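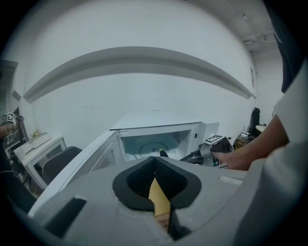

Wiebke Sperling thinks I should stop eating lunch at my desk, and she told me so in the comments under my last column, at some length and with a good deal of affection. A sandwich in front of a screen is a refueling stop, she wrote, and a person who goes without a proper midday meal for years on end forgets how to talk to the people down the hall. I have been chewing on that for most of a week, and I want to answer her properly, because I think she is right about more than she claimed.

When I started at the county records office in Wenside, in the June after I finished school, lunch was a fixed thing. At noon the counter closed for an hour, a little cardboard clock went up in the window, and everybody went and sat down. We had one long table with a wobble at the window end, and you sat wherever there was a chair, so you might spend the hour beside the deputy clerk or beside the boy who had been hired the day before to move boxes. I learned how to read an old plat map at that table. I also learned how to freeze peaches, which lawyers to be careful with, and far more than I needed to know about Finn Weidemann's knee.

Nobody was trying to teach me anything. People were eating their soup and talking about whatever came up, and I happened to be sitting there with my ears open.

The hour went to forty-five minutes first, and then the counter stayed open through noon and we took turns — a kindness to the public, and I do understand it, having been the public on many occasions and stood in front of a closed window with a parking meter running. But turns meant that you ate with one other person if you were lucky. After a while it seemed silly to walk all the way down the hall for that. I began bringing my plate back to my desk, just on the busy days, and you can guess how that went.

My sister works for a freight company over in Drilville, in an office with 206 people on the payroll, and she tells me she has eaten with 4 of them. She isn't unfriendly! She is the friendliest person I know, and she would lend any one of them her car. They all have thirty minutes, at different times, and most of them spend it catching up on whatever came in during the morning so the afternoon won't be so bad.

I don't want to pretend the old way suited everyone. There were people at our table who would have given a week's pay for a quiet corner and a paperback, and I suspect we were not always gentle with them. Some folks have a child to call at noon, or a prescription to pick up. An hour in the middle of the day is also an hour later getting home, and when my own kids were small I would have traded it gladly.

Still, Wiebke, I have tried it your way these past few days. I asked two of the younger people in my office if they wanted to sit down together at half past twelve, and they looked at me a bit the way you look at someone who asks to borrow a stamp, but they came. On the second day one of them brought extra plums. We talked about her landlord for twenty-five minutes straight, and now I know which building to warn my nephew about, and I know she sings, and she knows who to ask when the deed index doesn't match the book.

We're on for tomorrow too, and I've promised to bring the peaches.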